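Grinier hand grippers, a pair: how far is a machine from folding my shirts?

Review by Volkan Çetinkaya
1 February 2018

I have been writing about household devices for a long time, and every winter somebody sends me a machine which should take over the laundry. Mostly I send them back with a polite letter. The last one was a folding cabinet which asked me to hang every piece on clips before it would start, and by the time the clips were on I could have folded the whole basket by myself.

The Grinier pair is a different kind of thing. You get 2 grippers, one for each hand, and you do the work with them. The gripper records how you did it, and the recordings go to a program called Plalulis, which should later move a robot arm in the same manner. So what I review is a tool for teaching, and the robot which learns from it is not in the box. The price is 3,000 euros for the pair with the software for one year.

I tested them for 20 days, together with my cousin Ayten Toprak, who folds faster than anyone in our family and has strong opinions about collars. We worked in the bedroom, with shirts on the bed, because that is where the laundry is folded in most homes I know. The maker recommends a table in a plain color. I wanted to see what happens with a patterned sheet under the fabric.
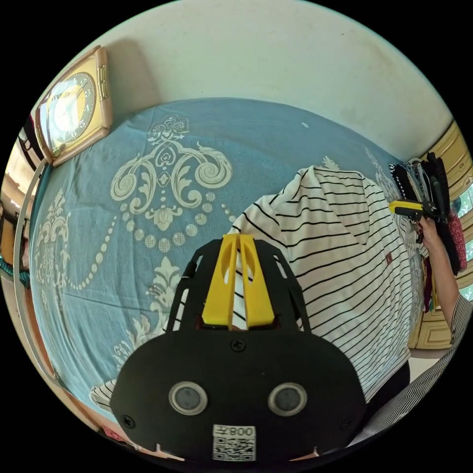 The first hour was not pleasant. You want to use your thumb, and you don't have a thumb any more. Two long fingers close on each other and nothing else moves, so everything the palm normally does, like smoothing a sleeve or pressing down a fold, must be found again in another way. Ayten learned to push the fabric flat with the side of the closed fingers. I never became good at this.

After some evenings it went better. A T-shirt that took me 5 minutes on the first day took me 2 at the end, and that is still much slower than by hand. Shirts with a collar I would call possible but not nice. The collar stands up when you let it go, and when you hold it with one gripper you have only one left for the rest of the shirt.

The grip itself is very good, I must say. The yellow fingers give a little when they close, and they took thin cotton without pulling a thread. Picking up one layer out of two is harder, and here I think is the real problem for the robots also. With bare fingers I rub the fabric and I feel if it is one layer or two. With the gripper I feel almost nothing, I can only look. If I, with my two eyes and forty years of wearing shirts, take the wrong layer so often, then I don't expect too much from a program.

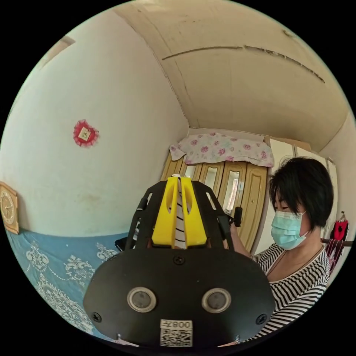
What the software made of it

The recordings must be sorted before Plalulis can use them. You go through each one and mark if the fold was finished, and bad ones should be thrown away. It is boring work and the program is slow to load - I did it in the evenings with the radio on. The menu is translated into several languages, but the help pages only exist in English and in German.

To see a result I needed an arm, so I drove to Benedikt Kramer, who has a small workshop in Girnia and a bench with two arms. He loaded our recordings and we gave the machine a plain undershirt. It found the hem, it lifted, and it made one correct fold in the middle. We were both pleased and we called his colleague Ineke Van Leeuwen to look. Then it tried the second fold and took the undershirt together with the cloth of the bench. We repeated it until lunch. The first fold came out well most of the time, and the second one was a matter of luck. With a collared shirt we got no useful fold at all.

Ineke works with machines for packing and she was less surprised than me. In her hall a robot puts stiff boxes in other boxes all day and makes few mistakes. Give it a soft bag, she told me, and somebody has to stand next to it. Fabric has a new shape each time you drop it, and my patterned sheet, I admit, didn't make it easier for the program.

Comfort, and some small complaints

The gripper is heavier than it looks and my wrist was tired after a longer session. Ayten had less trouble, but she also made more breaks. The manual says you should keep long sleeves away from the moving parts, and this is good advice which we both forgot. I would like a softer handle, and a case. For this price a cardboard box with foam is a little poor.

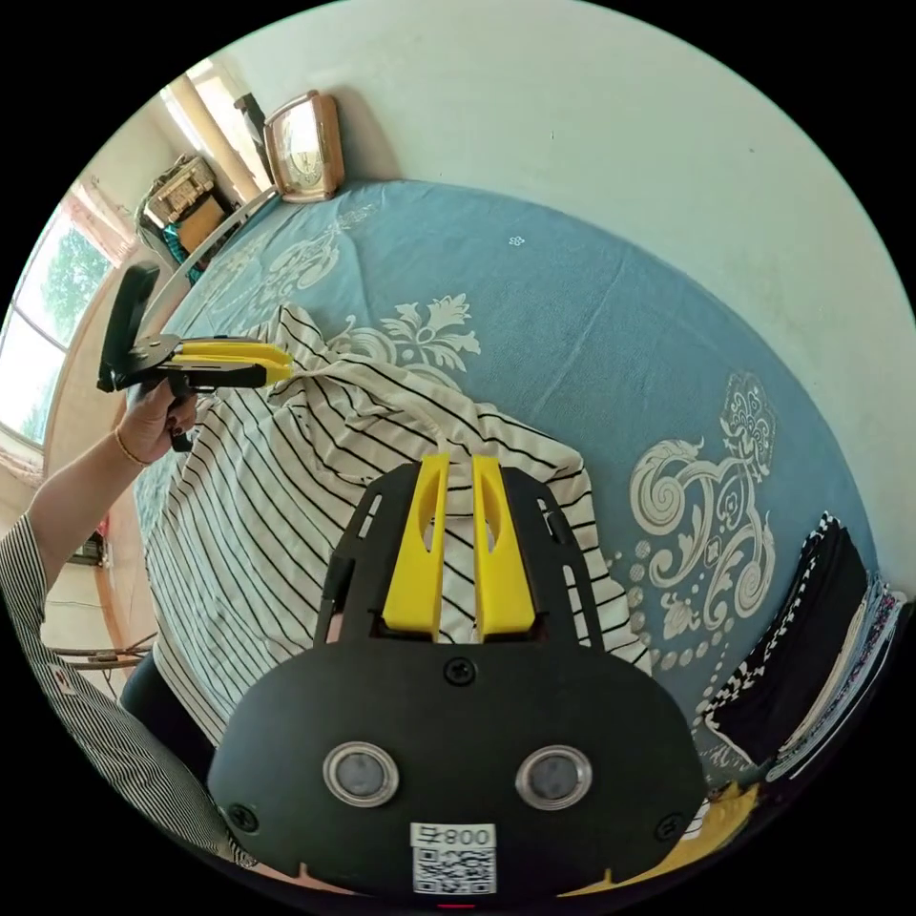 HOME ROBOTS / LAUNDRY

Who should buy it

If you have an arm already and want to teach it simple handling, I can recommend the pair. The hardware is solid and the closing of the fingers is precise. Schools and small workshops could share one set. Take a plain surface at the beginning and start with towels, which I should have done.

If you only hope that your laundry will be folded, please keep your money. For the chores at home I would today trust a machine with the washing, the drying and a part of the floor. Folding is still for people, and putting the clothes in the right wardrobe I did not even try.

I will send the pair back in March, when the loan ends. Ayten asked if she may keep them until then for the towels.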